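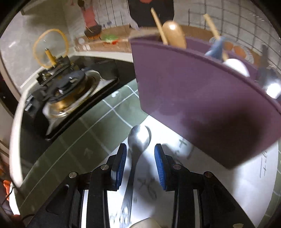

Spoon

A spoon is a small shallow bowl with a handle on it, used for eating, stirring, serving and measuring. I've written most of the kitchen entries for this site and I kept putting this one off, because everybody already knows what a spoon is. Then I sat down to do it and ran way past the space I'd planned! So settle in.

Parts of a spoon

The round or oval end is the bowl. The front of the bowl is the tip, and the long piece you hold is the handle (older books and some silver people say stem). Where the two meet, the metal usually gets narrow and a bit thicker from front to back, and collectors call that stretch the neck or the shank depending on who taught them. I say neck. The far end of the handle tends to be the widest part, and if there's any decoration, you'll nearly always find it there.

Decoration on everyday spoons is mostly embossed or stamped, meaning the pattern is pressed into the metal. Scrolls, shells, little flowers, beading along the rim, that sort of thing. Some patterns run only on the front, and some go all the way around to the back, so the spoon looks finished even when it's laid face down, as people in parts of Europe used to set it. I like a patterned handle myself. It gives your thumb something to do while you wait for the soup to cool.

Materials

Most spoons in an ordinary kitchen drawer are stainless steel. You'll often see numbers such as 18/10 or 18/0 on the box, and those refer to the percentages of chromium and nickel. Chromium keeps the rust away and nickel adds to the shine. The 18/0 kind has little or no nickel and will generally stick to a magnet, which is a fun thing to try with the whole drawer on a rainy afternoon (I have).

Before stainless steel got cheap in the last century, people ate with silver if they had money and with pewter, tin, horn or wood if they didn't. Silver plate came in between: a thin coat of silver over a plainer metal. Plate wears off first at the heel, the back of the bowl where it rests on the table, so turn an old spoon over if you want to know how hard a life it's had.

Wood is still the favorite for cooking, and I wouldn't stir a pot of jam with anything else. It doesn't scratch the pan and it doesn't burn your hand.

Common kinds

Teaspoon. The small one. In American measuring it's a third of a tablespoon, just under 5 milliliters. The one you stir your coffee with may hold more or less than that, so please don't bake with it and then write to me about your biscuits.

Tablespoon. In the United States this is half a fluid ounce, close to 15 milliliters. In Australia it's 20, and I learned that the salty way.

Soup spoon. It may be round or oval. The round ones are meant for cream soups and the oval ones for broth, though in my house both of them go in the chili.

Dessert spoon. It sits in size between the teaspoon and the tablespoon. A lot of American sets leave it out altogether, and it's the spoon I reach for most. Go figure!

Serving spoon. Bigger all over, sometimes with slots or holes to let the juice run out.

Then there are the oddballs: grapefruit spoons with teeth, long iced tea spoons, caddy spoons for loose tea, and the flat-bottomed ceramic spoons used all over East and Southeast Asia. The Lương noodle counter near me uses the ceramic kind, and you get so much more broth per trip that I went and bought 12 of them.

History in brief

Spoons are very old. People scooped with shells and hollowed bits of wood long before anyone made a proper handle, and carved spoons of wood, ivory and stone are known from ancient Egypt. The Romans had several types, including a little one with a pointed end thought to be handy for shellfish. In medieval Europe you often carried your own, and a silver spoon was a real piece of property that might be named in a will. Those older bowls were commonly fig-shaped, widest toward the tip. The oval bowl we know took over later on, along with the flatter handle.

My own interest goes back to the fall flea market in Cerkdale, held every October, where I once brought home a shoebox with 33 mismatched teaspoons in it. Only two of them had the same pattern. I use them all.

Care

Stainless spoons can go in the dishwasher, but dry them soon afterward if your water is hard, or you'll get cloudy spots in the bowl. A wipe with white vinegar takes the spots off. Silver and plate do better in the sink with mild soap, and don't leave them sitting in egg, mustard or salt, which darken or pit the surface. Embossed handles collect polish in the low places. An old soft toothbrush clears it out, and a little darkness left in the pattern looks nice anyway.

Wooden spoons want washing by hand and a rub of food-grade mineral oil when they start to look gray and thirsty.

See also: Fork; Ladle; Measuring spoons; Flatware patterns; Drawer organizers

Page last edited August 25, 2022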